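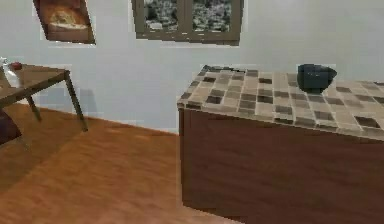
So what happens to the people at a workplace when part of the work gets automated?

Mostly their day gets rearranged. The lifting and carrying shrinks, the checking and deciding grows, and somebody has to learn a new screen. I've spent months watching this up close at Reisinger, where we cook and pack lunches for offices, and I have a lot to say. Thread!

Quick background. I run the day shift. We have 55 people between the kitchen, packing and dispatch. Before the change, packing was the job everyone tried to rotate out of. You stood at a belt and put a bowl in a sleeve and a sleeve in a crate until your break came.

In May we put in the packing line from Stundard. Two arms, one belt, one very loud warning beep (we've since turned it down, thank goodness). It does up to 400 bowls an hour when the lids cooperate. The lids do not always cooperate.

First surprise for me: the questions people asked before it arrived were so much better than the ones in the sales meeting! Who clears a jam at 5 in the morning? Does the person who clears it get paid for knowing how? If it's down for a day, are we expected to hit the old numbers by hand?

We got answers to those in writing before anything was bolted to the floor. If you take one thing from this thread, please take that one. The pay question alone took three meetings.

Grethe Lund had been on packing longer than anybody. She's now our line lead, and she can hear a jam coming. I mean it, she'll walk over before the light goes yellow. The technician started asking her to describe the sounds so he could write them into the service notes.

Shoulders! I didn't expect to be posting about shoulders. But people on packing used to swap tips about heat patches at lunch and now they talk about other stuff. I don't have a study for you, just a break room.

Not everything got better, and I'd be a bad supervisor if I skipped this part. The line is noisy in a steady way that wears on you. And packing used to be where new people learned everyone's names, because you stood side by side. Now you're at either end of a machine and you can't chat over it.

What we tried for that: new hires spend their first week moving between stations with a buddy, and the whole shift breaks together instead of in halves. It costs us a little output. The breaks are much livelier, so I'm keeping it.

We practice in simulation now, too. The software is called Sitbridge, and it lets you move a virtual arm around a room full of furniture and dishes before you let a real one near real food. My favorite training room has a tiled counter with a dark blue bowl on it, and I've gotten weirdly fond of that bowl.

The part I love is that anyone on shift can book time on it. One of our dishwashers spent his slots working out a gentler way to approach a bowl near the back of a counter. We tested his version on the real line and kept it. He gets a credit in the settings file and, more to the point, a raise.

The simulator is a bit too kind, though. Nothing in there is greasy. Real bowls come down the belt with a smear of dressing on the rim and that changes the grip completely. So we treat a good run on the screen as permission to try it slowly, with someone at the stop button.

Someone asked about jobs, fair question. No one was let go. Four people moved from packing to prep and dispatch, and one left for Costis across the road, which had been her plan for a while. We also didn't replace two people who retired, so yes, the head count is lower than it was. I want to say that part out loud.

Best day so far was when we packed 2,000 bowls before lunch and Grethe rang the old hand bell from the manual line. I'd forgotten we still had it!

Next up is crate stacking, which everybody hates, me included. The shift is writing its list of questions now and it's already on its second page. Reply if you've automated stacking anywhere, I'd love to hear what your crew asked for.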